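Flondport Community Radio
Music programming meeting, minutes
March
Posted by Kekeli Tetteh

Present: Kristine Manalo (chair), Amerley Kyei, Obed Fiadzo, Kekeli Tetteh (minutes). Apologies from Ritu Tomar, who sent notes by email.

The meeting opened at 7:10 p.m. The minutes of the last meeting were accepted with one correction: the band on the January live session was Shemweta, with an "e" in the middle. The website has been fixed.

1. New releases
Amerley had listened to 19 records sent in since the last meeting. She put forward two for regular airplay, the Vulus album and the Shemweta EP. Obed thought the Vulus record was strong on the first side and dragged after that. Kristine liked the slow songs best. Agreed to add tracks 1, 3 and 4 to the daytime list and leave the rest to individual hosts. Track 6 has swearing in the second verse and is for after 10 p.m. only.

Ritu's notes asked that the EP be played in full once on her Friday-style long show when she is back. Agreed.

2. Local album feature
The feature will stay at 30 minutes. Obed asked for more time for interviews and was asked to try cutting the opening talk first. The next guest is Meser, who will bring an acoustic guitar and a small keyboard. Kekeli to check that we have a second keyboard stand, as the old one slips.
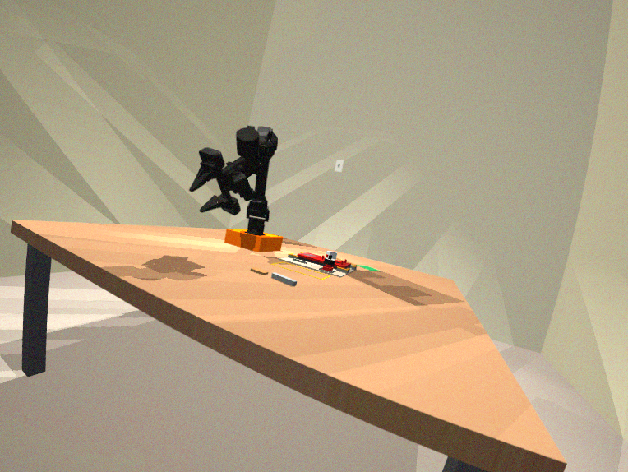 Meser's drummer would also like to come. Kristine said the small studio does not have room for a full kit, but a snare and brushes would be fine. Obed to call the band and get a song list, with writing credits, before the session.

3. Compilation CD
We have a quote for 1,000 copies in card sleeves. Amerley thought this was too many, given that there are still boxes of the last one in the hall closet. Kristine pointed out that the price per copy goes up a lot on a shorter run. No decision. Amerley to ask for a price on a smaller order and on download cards.

Running order was discussed briefly. Vulus have offered a live version of their single. Obed has heard it and says the vocals are low in the mix. He will ask whether they can send a new mix.

4. Review page
Reviews are running long. Hosts are asked to keep to two or three paragraphs and to name the label and the format. Kekeli will stop adding star ratings, which two bands had complained about. Old reviews keep theirs.

5. Other business
The left turntable in the main studio needs a new stylus. Kristine to order.
Somebody has the station's copy of the first Meser album. Please put it back on the shelf.

The meeting closed at 8:35 p.m. The next one will be in April, same room.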